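4.2 What changed at the benches

By the time we made our second round of visits, the gripper cell at Trakham had been running since December, and the people who shared the room with it had stopped talking about it as a newcomer. They talked about it much as they talked about the kettle or the parking, which we took as a good sign, though it also made our job as interviewers a little harder. We had to ask quite patiently before anyone would tell us how a shift used to feel.

What they remembered best was the handling. Each electronic unit that came to the benches had to be picked up, turned, presented and put down again, and over a long day it was the turning that people felt in their wrists. Under the arrangement worked out with Vorkalano, that part of the labour went to the cell, and the assemblers kept the checking, the sorting of doubtful units and all of the rework. Figure 4 shows the kind of unit involved, with its green circuit board and the row of gold connector pins that everyone at the site had learned to be careful of.
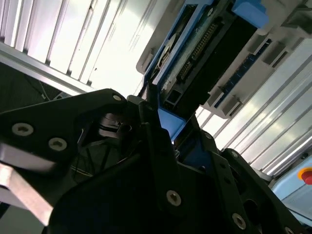

Figure 4. Gripper and electronic unit at the cell, seen from the wrist.

One assembler told us that she didn't miss the lifting at all, but she did miss knowing a bad unit by the feel of it in her hand, and she wasn't sure that a screen full of numbers would ever give her that back. Several of her workmates said much the same thing in their own words, and we have come to think it is the most important finding in this section. Skill at these benches had lived partly in the fingers, and when the handling moved, some of that skill was left without anywhere to go.

The site's answer was a modest one. For 2 hours of each shift, an assembler now works beside the cell and may pull any unit for a hand check, with no reason needed and no form to fill in. Across the study period 436 units were pulled in this way. Supervisors had worried that the practice would slow the line, and some of them still do, but they also told us (rather generously, we thought) that the conversations it started were worth having.

We don't want to paint too rosy a picture. Breaks had become lonelier for those whose old bench partner had moved to another area, and the newer staff, who had never done the handling themselves, sometimes felt shut out of the talk about it - a small thing, perhaps, but it came up again and again. The Jodano site, which we turn to next, had kept its bench pairs together throughout, and the difference in mood was plain from our first morning there.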